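4.2 Comparison of finger pads

We tested two pad types on the right arm, the bare printed pad and the orange pad, with the same controller gains. Each type was given 271 grasp trials. The bare pad slipped mostly on curved objects – the cup was much less of a problem. For this reason we kept the orange pads for all later trials, which are reported in Section 5. Figure 3 shows the arm with these pads, partly open above the table.

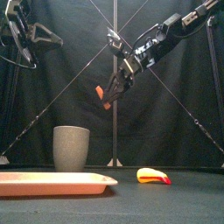 Figure 3. Workspace with both arms, tray, grey cup and small yellow-and-red object.

The left arm was not used in this comparison.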